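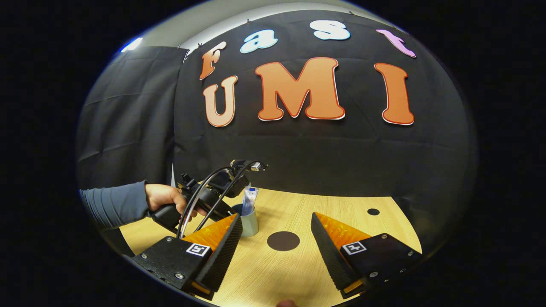

The woman who makes cloth signs for Urwood does not think much of cloth signs. "Most of them shouldn't exist," she told me on a Tuesday morning, before I had my coat off. "People want a banner the way they want a cake. Then the day is over and it goes in a closet."

I had come with doubts of my own. Urwood sells cut lettering on black fabric to small exhibitors, the kind who get a table and a back wall and have to make something of them. Its price list says a backdrop "transforms any space." I asked her if she believed that.

"No. It covers a wall. If the wall was ugly, fine, you've gained something."

What about the colors? I find the mixed ones childish, one letter orange, the next one blue, and said so. She shrugged. "Black takes anything. That's why people get carried away. I tell them to keep the small word playful if they have to, and make the big word big. They usually want both words big."

She puts a thin white outline on a letter when the color is weak. Pale peach, she says, goes muddy under bad ceiling lights, and the outline gives the eye an edge to hold. A curved row of letters she will do, but she charges more for it, and she warns customers that any bend in the fabric will tip the last letter further than they planned.

We argued about creases for longer than I expected. Urwood's instructions say to hang the cloth the night before and let it drop. "I've never seen it drop enough," she said. "The top looks good because it's clipped. Lower down you get wrinkles, right behind the table, where everyone is looking." Then why print the advice? "You'd have to ask the office."

Steaming works better, in her view, though she has seen letters lift at the corners when somebody held the steamer too close. A rival, Kartha, claims its fabric never needs it. She bought 14 yards to find out and was still steaming it a week later.

Side panels are the other thing she tries to talk people out of. A second curtain hung at an angle makes a neat little corner, she admits, and hides whatever is stacked next door. It also shows its folds more than the back does if a lamp is above it. "So now you have two things to iron."

A full set with side panel costs $800. I said that seemed like a lot for two words. She said it was, and that she would pay it for the sewing but not for the idea.

Her own table at the last Inska fair had a plain black cloth behind it and no lettering at all. She took 16 orders.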